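3rd October
Posted by the Brillville Home Notes desk

I have wanted a round table for as long as we have lived in Brillville, and in May I finally gave in and ordered the Ludonness from Pinevex. It cost 294 dollars with delivery, a good bit more than I meant to spend, but I had been walking into the corners of our old one for years and my hip had opinions.

Putting it together took me 84 minutes with a cup of tea in the middle. The instructions are all drawings, no words, and step four had me turning the sheet upside down more than once. Get somebody to hold the base while you line up the bolts (I used my knees, and I don't recommend it!). After that it went together sweetly and it hasn't wobbled since.
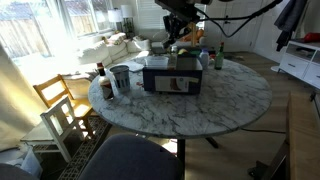

The marble-look top in the living area, with a box of bits and bottles on it.

Now, the top. I was worried the gray veining would look fake, and up close I suppose it does a little, but from the sofa I love it. Coffee rings wipe off with a damp cloth. Beet juice took some scrubbing, and I can still find the spot if I go hunting for it. Crumbs disappear into the pattern, so my sister thinks I'm a much tidier person than I am.

My one real grumble is the edge, because the dark finish shows every fingerprint. I also looked at the Zulu, 91 dollars cheaper, but it felt light and tippy in the store and I'm glad I held out. Four of us eat at the Ludonness comfortably, and five if everyone is fond of each other. I'd buy it again.

Contact us | © Brillville Home Notes | Back to top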